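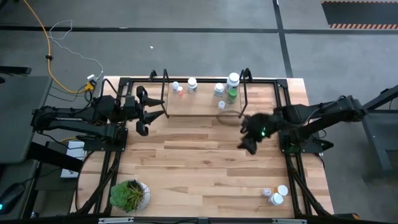
Allowance and Chores: Keep the Two Apart, Counselor Says

Oct 30, 2023

Parents who ask the family counselor at the Pandey Center when to start an allowance usually get a question back: Can the child wait?

"Age is a weak guide," she said. "I look at whether a child can hold on to money from one week to the next. Many can at 7. Some can't at 9, and that's fine."

She advises a fixed amount, paid on a fixed day. Chores are handled separately. "If you pay for the dishes, the child may decide one night that the dishes aren't worth it," she said. "You then have a labor dispute in your kitchen."

Extra jobs are a different category. Washing the car or raking can carry a price, agreed on beforehand and paid when the work is done.

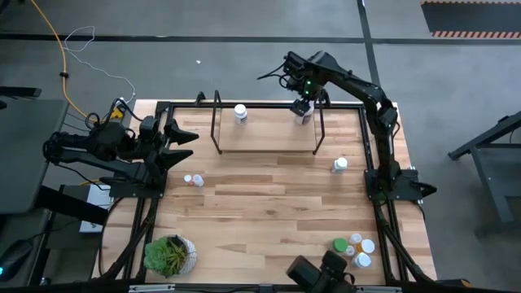 White pill bottle on a raised shelf.

In April the center began a course for parents in Munis. It enrolled 96 families and asked each to keep a written record of what was paid and what was spent. The sessions ran about 15 minutes each.

"The records were dull, and I mean that as praise," the counselor said. "Parents saw how often they paid late. Children notice late payment — they notice it more than the amount."

She does not recommend advances. A child who spends everything in 2 days waits for the next payment, and the parent does not comment. Lectures at that point, in her view, teach the child to hide purchases.

Asked about grandparents who slip children cash, she said she leaves it alone unless the sums are large. "It's a gift. Write it down as a gift and move on."

The next course opens in Kemen. Registration is through the center's front desk.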